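Projektbericht: Automatisierung am Arbeitsplatz und was sie mit den Leuten macht
Eingereicht von Florencio Esteban, 8. Oktober 2026

Als unsere Dozentin die Themen verteilt hat, wollte ich eigentlich die Logistik haben (Förderbänder, Hochregale, das volle Programm). Die war aber schon weg, und so bin ich beim Wäschefalten gelandet. Erst war ich ein bisschen enttäuscht, und nach zwei Tagen bei Drusteo war das komplett vergessen. So spannend hatte ich mir T-Shirts wirklich nicht vorgestellt!

Kurz zur Firma: Drusteo lässt Handgriffe aus dem Haushalt von Menschen vormachen und zeichnet sie auf, damit Roboter sie später lernen. Die Leute dort haben einen Handgreifer in der Hand und falten damit ein Shirt nach dem anderen. Intern heißt das Projekt Sestirar, warum, konnte mir keiner sagen. Das Ziel sind 3.552 brauchbare Durchgänge, und wenn man das erste Mal hört, dass ein Durchgang ein einziges gefaltetes Shirt ist, muss man kurz schlucken.

Meine Frage war: Was ändert sich für die, die diese Arbeit machen? Über die Roboter selbst gibt es im Seminar schon genug Referate, fand ich. Also habe ich zugeschaut, Gespräche geführt und am zweiten Tag auch selbst gefaltet, mit sehr mäßigem Erfolg. 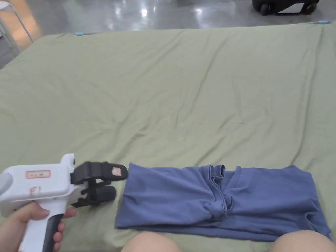 Was mich am meisten überrascht hat, ist, wie schnell man die eigenen Finger vermisst. Mit bloßen Händen denke ich beim Falten an gar nichts, ich schaue nebenher eine Serie. Mit dem Greifer muss ich mir plötzlich überlegen, wo genau ich den Stoff anfasse, wie viele Lagen ich erwische und ob mir der Ärmel beim Umschlagen wieder rausrutscht. Ist er natürlich, ständig! Mein erstes Shirt sah aus wie eine Serviette nach einem Kindergeburtstag, und mein Durchgang wurde verworfen.

Damit bin ich schon beim ersten Ergebnis: Die Arbeit wird langsamer und genauer, obwohl man bei Automatisierung immer an Tempo denkt. Mehrere Leute haben mir erzählt, dass sie früher in einer Wäscherei waren, bei Gurico. Dort zählte, wie viel am Schichtende im Wagen lag. Jetzt zählt, ob die Bewegung sauber war, und wer hastig zieht, macht den Durchgang noch mal. Einige finden das angenehm, andere macht es ganz kribbelig. Eine Kollegin meinte, sie falte inzwischen auch zu Hause in Zeitlupe und ihr Mann gucke sie schon komisch an.

Zweites Ergebnis: Das Können der Leute bekommt auf einmal einen Namen. In der Wäscherei war Falten halt Falten. Bei Drusteo wird darüber geredet, ob man am Kragen anfängt oder am Saum, ob man erst glatt streicht oder erst die Seiten einschlägt, und zwar richtig ausführlich, auch in der Mittagspause. Ich habe da mit meinem Käsebrot gesessen und einer Grundsatzdebatte über Ärmel zugehört. Herrlich!

Drittens, und das ist weniger lustig, die Körperhaltung. Ein Teil der Arbeit passiert im Sitzen, der Greifer hat Gewicht, und die Hand hält immer denselben Griff. Nach 40 Minuten habe ich mein Handgelenk deutlich gespürt. Die Pausenregel stammt laut Aushang erst aus dem Januar, vorher hat jeder nach Gefühl pausiert. In meinem Fragebogen stand dieser Punkt zuerst gar nicht drin, ich habe ihn nach meinem eigenen Versuch ergänzt. Im Nachhinein hätte ich die Leute vom ersten Tag dazu auch noch befragen müssen, das ist eine Lücke in meinen Daten.

Bleibt die große Frage, die ich mich erst am Ende zu stellen getraut habe: Bringt man da nicht der Maschine bei, was man selbst kann, und ist dann raus? Ich hatte mit betretenem Schweigen gerechnet. Stattdessen haben alle durcheinandergeredet.
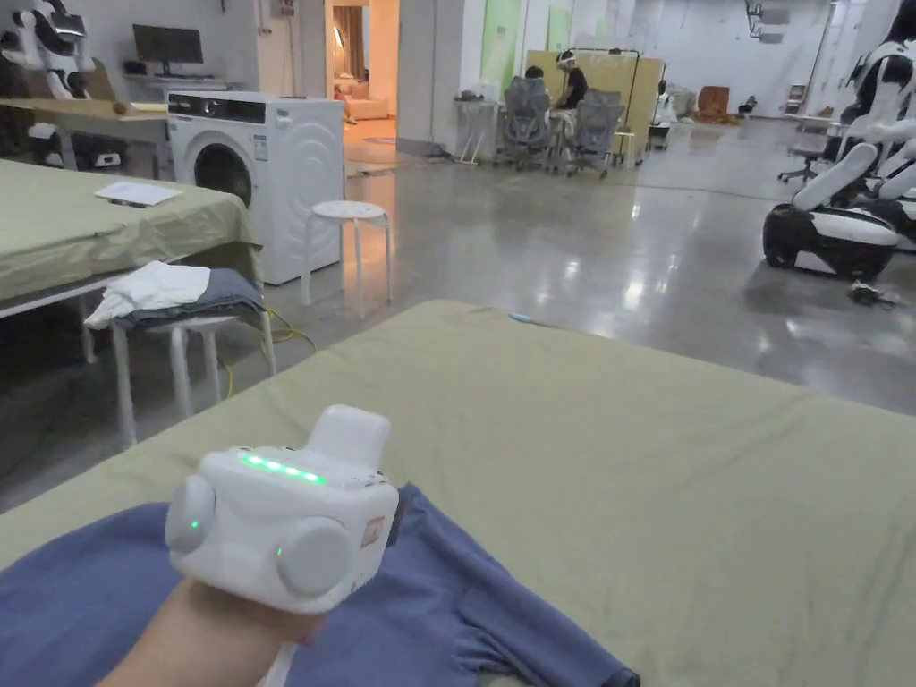
Naidu sagte dazu, die Frage komme immer von Leuten, die noch nie 1.000 Hemden am Stück gefaltet hätten. Den Job in der Wäscherei wolle man gar nicht zurück, man wolle nur rechtzeitig wissen, was danach kommt, und genau darauf habe bisher keiner eine klare Antwort gegeben.

Das habe ich mir wörtlich ins Heft geschrieben und dick unterstrichen. In der Literatur aus dem Seminar geht es meistens darum, ob Stellen wegfallen oder neue entstehen. In meinen Gesprächen ging es viel öfter um Planung: Wie lange läuft Sestirar noch, kommt nach den Shirts etwas anderes dran, lohnt sich der Umzug in die Nähe? Ich habe bei der Projektleitung nachgefragt und eine freundliche, aber ziemlich schwammige Auskunft bekommen. Handtücher seien im Gespräch.

Zur Methode noch: Meine Gespräche waren kurz und fanden meist zwischen zwei Durchgängen statt, also mit einem Ohr bei der Arbeit. Für die Abschlussarbeit würde ich gern ein zweites Mal hinfahren und dieselben Leute fragen, wenn das Projekt ausläuft. Die Erlaubnis habe ich schon, den Termin noch nicht. Und bis dahin übe ich Ärmel.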